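3. Small Things and Where They Live

We began with bags, partly out of fondness and partly because so much of a household ends up inside one. Of the 200 items in our inventory, 37 closed with a zipper, and we spent a happy February getting to know them. The dark gray bag in Figure 4 has its zipper running along the edge, with a slanted pocket opening stitched into the fabric.
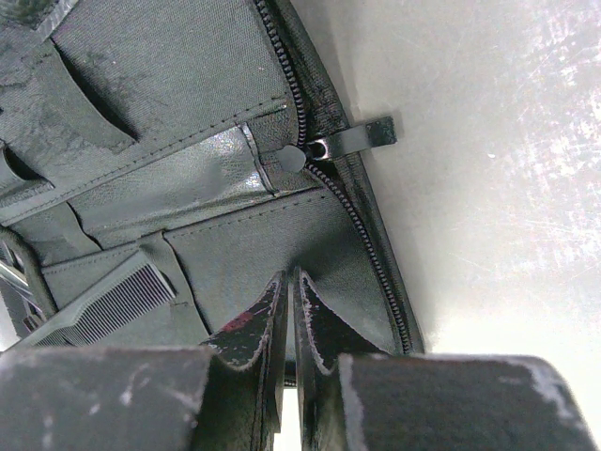
Why do people stop using the small pockets on a bag? Most of the people we talked with said they forgot what they had put in them, and after a while it felt easier to drop everything into the main compartment.

We also looked at the table as a place where things wait to be put away, and a plain dark gray top served us well for that.

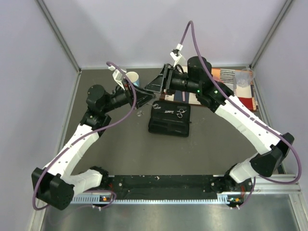
Sandrine Pruvost wondered whether we were being too hard on waiting, as a thing left out on the table overnight is at least a thing you will find in the morning. We have come around to her view, and Gillespie Matheson has too.

Pouches that open like a book were a favorite of ours, with their straps, loops and stitched compartments all on show at once. 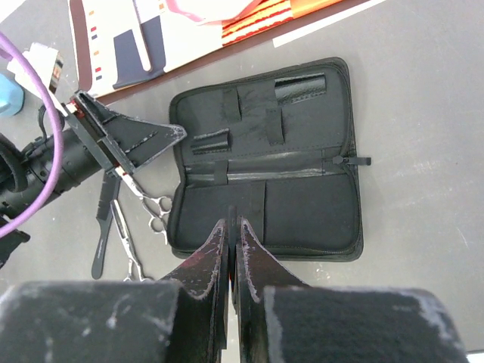

3.1 Setting a Place

From pouches we moved on to meals. Figure 4 closes with a striped placemat, a pink plate with white dots, a fork to its left and a knife to its right, and a light blue mug off to the side of the mat.
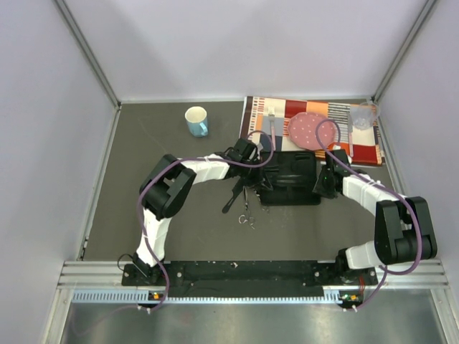 3.2 Sharp Things

Scissors and kitchen knives had a home of their own in 105 of the kitchens we asked about, usually a block or a rack near the counter. We return to the drawers in Section 4.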